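Subject: Re: [silwood-cell] Gripper offset after finger swap
Date: April 2, 2026

> Swapped the fingers on the right arm and re-ran the Gultotell
> calibration. 5 passes out of 5, so I'd call the cell done and
> leave it alone until May.

I wouldn't. Those passes only tell us the arm agrees with itself. Cycle counter says 2,802, with 487 of those on the old offset, and I don't trust a correction worked out from that mix.
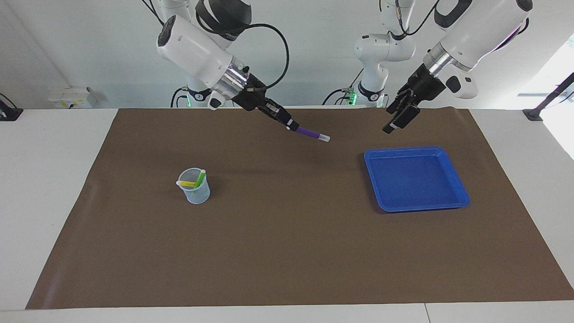
My worry is the mat. Gultotell takes the height of the work surface as one flat plane, and ours hasn't been flat for ages. Look at the back right corner, where it's curled and wrinkled against the wall. With a marker tip carried as low as the purple one, I'd want more proof than a green tick.

Please tape the mat down or replace it, then touch off at all the corners before anyone saves the offset. Check the cable loop on the right arm too. Heffernan's sheet asks for that after any finger change and it's not ticked.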